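Is the Kelport arm worth $1299 for a snack counter? Tips before you pay

1. Give it room. Clear steps make a tidy display, but set at an angle like mine they put every bar and jar on a slant. Leave open table for the fingers.

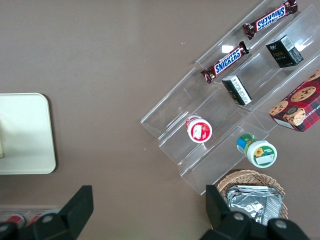
2. Start with one wrapped sandwich on a tray. Film wrinkles – Kelport's brochure skips that. 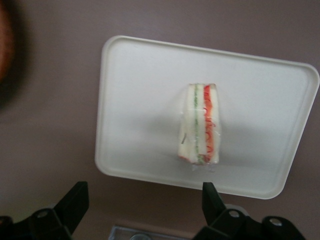
3. Skip the $282 Sellance plan until you've run it for a month. I'd still wait for a sale.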